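# The Sulov Diagonal Cubby Unit

Sold by Stokora, in white only. Page last changed 5 August 2023.

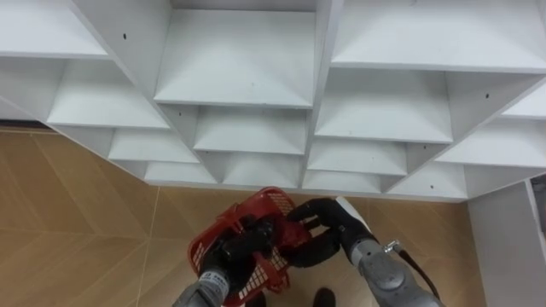
I've been selling shelving long enough to have strong feelings about straight lines, and the Sulov is the piece I keep steering people toward when they tell me a plain bookcase bores them. It's a big white cubby unit with the dividers set on a slant, so you get diamonds and wedges and odd little boxes where you'd normally get a grid of squares. The large box near the top center is my favorite part (it swallows a proper stack of blankets in my house), and the shallower ones step along the lower edge and are lovely for small stuff. I like it best against a warm floor, too. White on a tan herringbone pattern looks great, and I'd say the same for oak boards or a plain rug in that color family.

So what do you put in it? Yarn! I'm putting that first because yarn people buy more of these from me than everybody else put together. Skeins settle into a slanted corner and stay there, and you can see every color at once. Rolled towels do the same thing. Wine bottles will lie in the wedges perfectly well, though I'd keep those to the lower boxes. Scarves, rolled magazines, board game bags, kids' soft toys, hats — all good.

Books are trickier. A row of paperbacks will lean into the slope, which I think looks charming and my sister thinks looks like a shipwreck. Big art books I'd lay flat in one of the wide compartments. Picture frames and framed certificates, no. They slide around and you'll be forever straightening them.

## The panels

Smooth and white, with thin edges, so the whole thing looks lighter than it is. It wipes down with a damp cloth and a drop of dish soap. Please don't use a scouring pad on it, even on a stubborn mark. White shows grayish scuffs from things being dragged in and out, and a soft eraser (the plain school kind) takes off most of the ones I've had at home. Metal baskets are the worst for this. If you're set on using them, stick felt dots on the bottoms.

The screw holes do show up dark against the white in a few places. Stokora packs a sheet of 15 stick-on white caps with each unit, and you'll have some left over. I leave mine off until I'm completely sure about where the unit is going to live, and then I go around and press them all in with my thumb in one go. They don't come off nicely once they've been on for a while, so if you rent and move a lot, maybe hold back.

## Putting it together

Set aside an afternoon the first time. The slanted dividers are the part that catches people, as several of them look the same length and they aren't. Each one has a small number sticker on the back edge. Leave those stickers on until the very end! I've had more than one phone call from someone who peeled them off to be tidy.

Lay everything out on a blanket on the floor and build the unit lying on its back. Start with the big center box and work outward. Put every screw in loosely, and only tighten once the outer panels are on, or the last divider won't seat. A hand screwdriver is plenty. Wafula Okoth, who wrote the assembly booklet, put the steps in the order he uses on our own shop floor, and it's a good order, so follow it even when you're itching to skip ahead to the pretty part.

Get a second person for standing it up. It isn't terribly heavy for its size but it's awkward to grip, and you don't want to pull on a divider to lift it.

Then fix it to the wall. There's a strap in the hardware bag, and it goes on whether you've got kids or cats or neither. The screws for the strap fit wood studs. For brick or concrete you'll need to pick up the right plug from a hardware store.

## Load

Each compartment is rated for up to 80 ounces, so 5 pounds. That's plenty for textiles and toys, and a bit tight for hardbacks or a row of full bottles, so spread the heavy things out and keep them low. I've overloaded a top compartment myself and the divider had a slight bow in it by the time I noticed. I swapped it out, and it was a dull job.

## Add-ons

- **Bistmont soft bins.** Gray felt, no hard corners. They squash into the angled boxes pretty well and they won't mark the panels.
- **Spanos liner sheets.** Cut them to shape with kitchen scissors. Nice if you're storing anything that sheds, like dried flowers or craft glitter.
- **Spare divider.** Order by the sticker number. If you've lost the sticker, measure the long side and send me that.
- **Extra caps.** Another sheet of 15, same white.

## Stock and delivery

We had 500 of these come in at the end of January and the white has been moving steadily since. It ships flat in two boxes, and the boxes sometimes turn up a day apart, so please don't panic if you've only got half a shelf in your hallway. Check the corners before you start building. If something's chipped, send me a photo of it and the number on the sticker and I'll get a new panel out to you — no need to box up the rest and send it back.

Returns are fine as long as the unit hasn't been assembled. Once it's been screwed together I can still sell you parts for it, and I'm happy to talk through a stuck divider on the phone. Have the booklet open at the page you're on when you call.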